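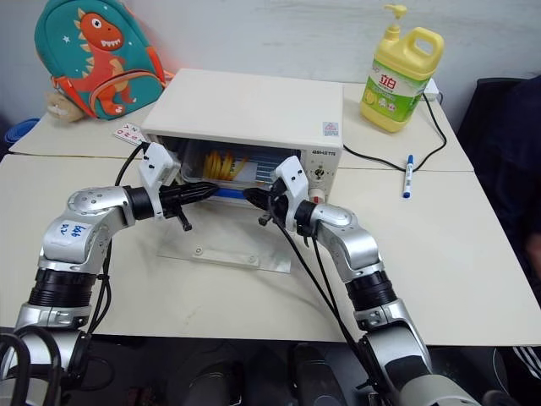
How often should a small oven be cleaned?
Wipe the inside after every use and give it a full clean once a month.

Cleaning a Small Worktop Oven

August 2025
Halyna Bondarchuk, Household Advice Office, Pleltwood

Residents are asked to unplug the oven and leave it until fully cool.

1. Remove the rack and crumb tray. Soak both in hot water with a little washing-up liquid.
2. Mix 3 tablespoons of bicarbonate of soda with enough water to make a paste. Spread it over the inner walls, keeping clear of the heating elements.
3. Leave for half an hour, then wipe away with a damp cloth. Stubborn marks may need a second application.
4. Clean the glass with equal parts white vinegar and water. A batch of 500 ml will serve for several cleans.
5. Dry all parts before putting them back.

Oven sprays and wire wool should not be used on coated surfaces. Ovens with a damaged flex must be withdrawn from use and reported to the office.

Related guides
Descaling a Kettle
Defrosting a Freezer
Care of Chopping Boards

Contact the Office | © Pleltwood Household Advice Office | Back to top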